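How to Read a Trade Deal Announcement Without Getting Fooled

Every few months a government announces a "framework," an "agreement in principle" or a "historic accord," and the stock tickers jump before anyone has seen a page of text. If you run a small business that buys or sells across a border, you have to decide how much of it to believe. My starting point is very little. These are the steps I follow.

Step 1. Find the text.
Go to the trade ministry's site and look for a document with numbered articles. A press release doesn't count, and neither does a fact sheet with flags on it. If all you find is a joint statement, write "no text" at the top of your notes and lower your expectations.

Step 2. Check who has signed and who still has to.
Negotiators initial things all the time. In most countries a legislature has to vote before a tariff line changes, and legislatures are slow. An announcement in February can easily mean nothing at the port until the following year, if it means anything at all.

Step 3. Look up your own tariff code.
Headlines talk about "cars" and "farm goods." Customs officers talk about codes. Get yours off an old entry form, then search the tariff schedule for that exact number. Schedules can run to 4,000 lines, so use the search box. If the schedule says your duty drops over 5 years, find out how much of the cut comes in year one. It is often close to zero.

Step 4. Read the rules of origin twice.
This is where the generous promises tend to go missing. A zero tariff on trousers is worth nothing to you if the cloth has to be woven inside the bloc and yours isn't. Look for the required share of local content. A rule set at 40 percent may sound easy until you find out which costs you're allowed to count.
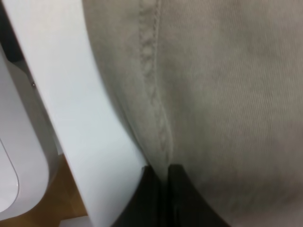 Vaněk wrote in after an earlier version of this page to say that I was too hard on origin rules: the paperwork took one long afternoon, the supplier's declaration was a single sheet, and the duty saved on the first shipment more than covered it. Fair enough. I'd still ask how big the shipment was. At Plosta, a small importer whose numbers I have seen, compliance cost 500 dollars per order – more than the duty they were trying to avoid.

Step 5. Hunt for the exits.
Search the text for "review," "suspend," "safeguard" and "terminate." A deal either side can drop on short notice is a poor thing to build a warehouse on.

Step 6. Be wary of job numbers.
When a forecast shows up, look at who paid for it and what it assumes. Consultancies such as Bresidness will model almost anything, and the assumptions are usually in the back. If they aren't published, skip the forecast.

Step 7. Wait for the customs notice.
Don't reprice or sign a new supply contract until your own customs agency publishes an effective date. Then save a copy of the notice, with the web address, in the same folder as your entry forms.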